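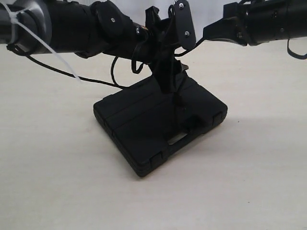 SERNBRIDGE ALLOTMENT ASSOCIATION
Minutes of the spring meeting, held online, Wednesday, March 24, 2021

1. Minutes of the last meeting
The November minutes were agreed with one correction: the plot on Jin Lane is 14B, not 14A.

2. Water
The two troughs by the lower gate will be turned on after Easter. The top trough still leaks at the ball valve. A quote of 400 pounds has been received for a new valve and a length of pipe. Agreed to go ahead. Hosepipes may be used for filling butts only - this was asked again and the rule has not changed.

3. Money
The balance stands at 476 pounds after the insurance was paid. Rents are due at the end of the month and should bring in some 500 pounds. Three plots still owe for last year. Letters to go out this week.

4. Seed potatoes
The Cloromon order has arrived. Bags can be picked up from the hut on Saturday morning, one household at a time. Onion sets are delayed.

5. Flernavberg path
The path floods at the bend. Members asked for woodchip. One load to be ordered if delivery is under 50 pounds, otherwise bring back to the next meeting.

6. Any other business
Bonfires: not before dusk, and not when washing is out in the gardens behind. A wheelbarrow with a green handle is missing from the hut - please return it.

Next meeting to be held on site if the rules allow.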